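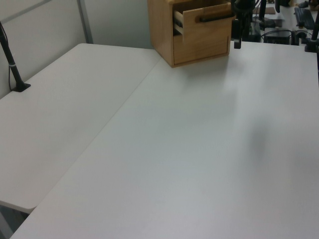
Last updated: January

My building's online message board has 1,529 posts on it, and I would guess that 200 of them concern the bike room. The rest are about parking, the smell on the second floor, and whether a person may run a blender at 6 a.m. I have read more of them than I would like my family to know.

What interests me is the thank-you. Somewhere in the last few years it stopped being a thing you say after a favor and became a thing you say before one, to people who haven't agreed to anything. "Thank you for not leaving boxes by the mailboxes." "Thanks in advance for your patience." I haven't got any patience. I was never asked if I had any, and now I've been thanked for it in front of the whole building.

My neighbor Babak Ranjbar defends the practice. He says it's friendlier than an order, and that he'd sooner be thanked than told. I say an order at least has the decency to look like one. When the sign in my grandmother's hallway said NO BALL GAMES, we knew where we stood, and then we played ball.

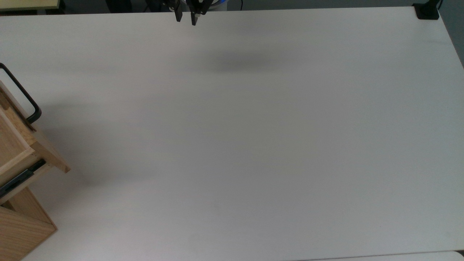

The advance thank-you has a cousin, the apology for any inconvenience. You'll notice it is always "any," as if the inconvenience were a rumor they'd heard and couldn't track down. The elevator has been out since Monday. I live on the top floor. We could name this inconvenience together in under a minute. A bare white table with nothing set out on it is a truer kind of apology, to my mind: it tells a guest that there's no dinner and doesn't go on to thank him for his understanding. I'd respect a management company that sent a letter like that. "The elevator is broken. It is our fault. Use the stairs." I might even frame it.

Nathalie Jacobs, who used to write letters like these for a living at a firm called Pemden, told me they went through 2 rounds of approval, and that the word "sorry" never made it out of the first. "Regret" was allowed. "We understand your frustration" was encouraged, though she couldn't recall anyone asking what the frustration was.

I would like to go back to thanking people afterward. It's slower, and now and then the favor doesn't get done and you're left holding your gratitude with nowhere to put it. Fine. Last week someone carried my groceries up four flights and I thanked him at the top, out of breath, and he said no problem. Then I went in and read a new post thanking me for keeping the stairwell clear.

Contact | © Grunano | Back to top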